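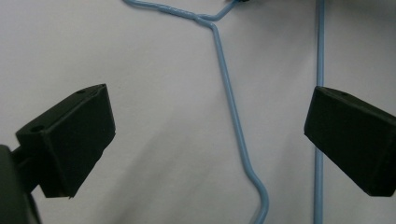

*A bent light blue wire and a straight light blue rod on a pale surface.*

The **Povenham Fantail** is a variety of fancy goldfish (*Carassius auratus*) bred for its short, deep body, its double tail and its pale metallic colouring. It takes its name from the town of Povenham, where most of the early fish were raised in garden ponds. It is kept mainly by hobbyists and is seldom found in general pet shops.

## Appearance

The body is egg-shaped when seen from the side and should be a little longer than it is deep. The back rises evenly from the head to the dorsal fin. A pronounced hump behind the head is treated as a fault, as it suggests crossing with ryukin stock.

The tail is divided into two matching halves, each with a shallow fork. It is carried slightly above the line of the back and should not droop when the fish is at rest. Paired anal fins are preferred, but fish with a single anal fin are common and may still be shown in the lower classes.

Three colour forms are recognised:

- **Straw**, a pale yellow that often deepens to light orange with age
- **Pearl white**, with a metallic shine and dark eyes
- **Walterora**, white with orange on the head and fins only, named after the fish house where it was first bred true

Young fish of all three forms are bronze or olive at first. The change to adult colour usually starts in the first summer and can take more than a year. Some fish never change, and these are sold as "bronzes" or kept back for breeding.

## History

The variety goes back to a group of ordinary fantails kept by Tien-fu Chung, who worked at a nursery in Povenham and bred goldfish in the tanks used for water lilies. Chung wanted a fantail that could stay outdoors for most of the year, and he removed any fish with long or trailing fins from his breeding groups. The pale colour was not planned. It came from one straw-coloured female whose young grew faster than the others, and most of the present stock is thought to descend from her.

Chung passed his fish on to two other breeders. Cheng-en Wu kept the straw line and concentrated on tail shape. Sum-yee Chou, who ran the Walterora fish house, worked on the white fish and produced the orange-capped form. The two lines were kept apart for several years and began to look quite different, Wu's fish being deeper in the body and Chou's having a neater head. They were crossed again after Wu lost most of his adults to a winter pond failure.

The first written standard was drawn up at a meeting in Plevton. It followed Chou's notes closely and allowed 80 points for body and finnage together, with the remainder for colour and condition. Khalil Obeidat later revised the section on tails, which had been read in different ways by different judges. His version is the one now in use.

## Care

Povenham Fantails need the same general care as other short-bodied goldfish. They are steady swimmers but cannot compete for food with commons, comets or shubunkins, and should be kept with other fancy types of similar size.

### Water and housing

A pond of 500 litres is suitable for a small group. Indoor tanks should be long and fairly shallow, with plenty of open water and a filter that does not create a strong current. Sharp rocks and stiff plastic plants can split the tail. Torn fins normally grow back if the water is kept clean, though the new growth may be uneven.

The fish tolerate cool water better than most fancy goldfish and are often left outside from late spring until autumn. Opinion is divided on whether they should spend the whole winter in a pond. Obeidat advised bringing them in before the first hard frost, while breeders in milder districts leave adults out in deeper water. Fish in their first year are generally kept indoors.

### Feeding

A sinking pellet is the usual staple. Floating food is avoided by many keepers as it may cause the fish to gulp air at the surface. Blanched peas, chopped spinach and live or frozen daphnia are given as extras. In cold weather the fish eat very little, and feeding is stopped when they become inactive.

## Breeding

Spawning normally begins in April or when the water starts to warm. Males show small white spots, known as breeding tubercles, on the gill covers and the front edge of the pectoral fins. Eggs are scattered over plants or spawning mops and should be moved to a separate tank, as the adults will eat them.

Numbers of usable fish are low. One spawning recorded by Chou gave 308 fry that survived to the first sorting, of which 36 were kept. Most of those rejected had a single or partly joined tail. A second sorting takes place once the body shape can be judged, and a third after the colour change.

## Health

The variety has no disease peculiar to it. Swimming difficulties, in which the fish floats or sinks without control, are seen in very deep-bodied fish and are less frequent in the Walterora form. Pale fish kept in full sun may develop reddened patches along the back, and partial shade is recommended for outdoor ponds.

## Related varieties

The **Palacios Fantail** is a similar fish with a longer tail and a wider range of colours, developed by Tien-fu Au from Povenham and calico stock. It is judged to a separate standard. Crosses between the two are fertile and are sometimes sold under either name.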